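Falel Handgreifer-Set – Vormachen statt Programmieren?

Artikelgruppe: Teach-in / Fernführung
Lieferumfang: Handgreifer mit Weitwinkelkamera, Ladeschale, Auswertesoftware (Jahreslizenz)
Preis: 1.590 Euro netto
Stand der Beschreibung: 18. Juli 2019

Wir führen den Falel seit diesem Sommer im Programm und haben lange überlegt, ob wir das tun sollen. Der Hersteller Fillier verspricht, dass jeder nach kurzer Einweisung einem Roboter eine Aufgabe beibringen kann, indem er sie mit dem Greifer in der Hand vormacht. Solche Sätze lesen wir seit Jahren. Meistens stand am Ende doch wieder ein Techniker mit dem Programmierhandgerät an der Zelle.

Das Prinzip ist schnell erklärt. Man hält den Greifer in der Hand, führt die Bewegung aus, und die Kamera zeichnet auf, was vor den Fingern passiert. Die Software rechnet daraus eine Bahn und die Öffnungsweite der Backen. Ein Roboterarm wird beim Aufnehmen nicht gebraucht, und das ist für uns der eigentliche Kaufgrund. Wer bisher am Charpentier-Steuerpult mit zwei Joysticks versucht hat, ein Stück Stoff aufzunehmen, weiß, wie zäh das ist: Die Hand wartet auf den Arm, der Arm überschwingt, und man fängt wieder an.

Bei Textilien wird es aber auch mit dem Falel schwierig. Stoff fällt jedes Mal anders, legt sich über die Backen, verdeckt der Kamera die Sicht. Im Prospekt werden fast nur Becher und Klötze bewegt. Wer Wäsche, Decken oder Kleidung vormachen will, sollte sich auf deutlich mehr Durchgänge einstellen, als das Handbuch nennt.

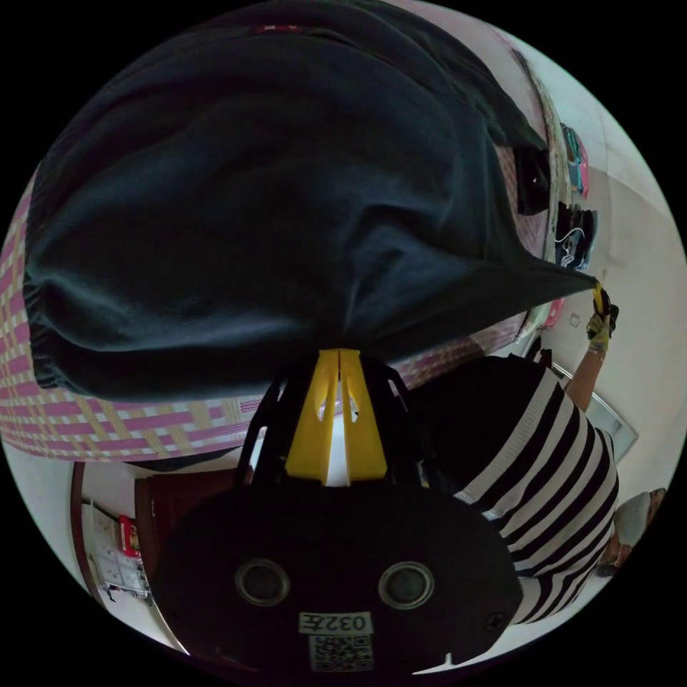 Dazu kommt die Frage der zweiten Hand. Viele Handgriffe macht der Mensch beidhändig, ohne darüber nachzudenken. Was die freie Hand tut, taucht in der Aufnahme höchstens als Bild auf, nicht als Bewegung, die der Roboter übernehmen könnte. Fillier empfiehlt für solche Fälle zwei Geräte, links und rechts. Das verdoppelt den Preis, und über den Abgleich der beiden Aufnahmen schweigt sich das Datenblatt aus.

Unser Anwendungstechniker Lautaro Olivares hat das Set vier Wochen lang benutzt. Sein Urteil fällt gemischt aus: »Das Aufnehmen geht wirklich leicht. Das Aussortieren der schlechten Aufnahmen kostet mich dann den Nachmittag.« Nach längerem Arbeiten über Schulterhöhe klagte er außerdem über das Gewicht. Eine Armstütze bietet Gomex als Zubehör an, wir haben sie nicht geprüft.

Geeignet für: Greifen und Ablegen fester Teile, einfache Sortieraufgaben, Vorversuche vor dem Kauf eines Arms.
Mit Vorbehalt: Stoffe, Folien, Kabel.
Nicht geeignet für: Fügen mit engen Toleranzen, alles mit vorgeschriebener Anpresskraft. Eine Kraftmessung ist nicht eingebaut.

Lieferzeit fünf Werktage. Rückgabe in ungeöffneter Verpackung; geöffnete Sets nehmen wir nur nach Absprache zurück. Wer unsicher ist, leiht das Gerät besser erst aus und bringt zum Termin die eigenen Teile mit. Mit den Klötzen aus dem Koffer klappt es fast immer.

Diese Website verwendet Cookies. Mit der weiteren Nutzung stimmen Sie dem zu. Einverstanden | Mehr erfahren

Kontakt | Impressum | Datenschutz | © 2019 | Nach oben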